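Slide 1 – Title
Patching a platformer: level edits in Moston without breaking the save format. Speaker: Khải Đồng. 30 minutes, questions at the end.

Slide 2 – Scope
Moston is a 16-bit side-scroller. The hack, Pillo, changes room layouts, the colour tables and one boss. Engine code is untouched apart from the door routine. Music is out of scope.

Slide 3 – Room data
Rooms are stored as compressed tile strips. Each has a header giving width, height, scroll flags and a pointer to the door list. The original developers packed the banks tightly, so a room that grows by even one screen has to be moved and its pointer rewritten. Tivero does this automatically. Check its log anyway – it fails silently when a bank is full.

Slide 4 – Save stations
Saves record the room index, never the address. Do not reorder the room table. Halfdan Damgaard's first build did, and loading an old save put the player inside a wall. Append new rooms at the end. We added 15.

Slide 5 – Item flags
One bit per pickup, 2 bytes spare in the original layout. Iraís Hinojosa mapped these in July. If you need more than the spare bits, you are changing the save format and old files will not load.

Slide 6 – Testing
Marlina Simanjuntak ran every door in both directions on an emulator and on a cartridge. 2 doors behaved differently on hardware. Both were timing faults in the fade routine. (Pause. Show the trace if there is time.)

Slide 7 – Distribution
Release the patch file only. State the checksum of the unmodified game it expects. Include a version number in the title screen text, as bug reports are useless without it.

Slide 8 – Questions
Repeat each question into the microphone. Refer anything on palette cycling to Rommel Ignacio, who wrote that part.

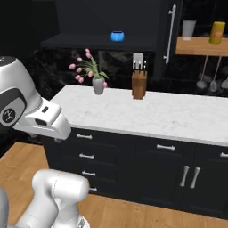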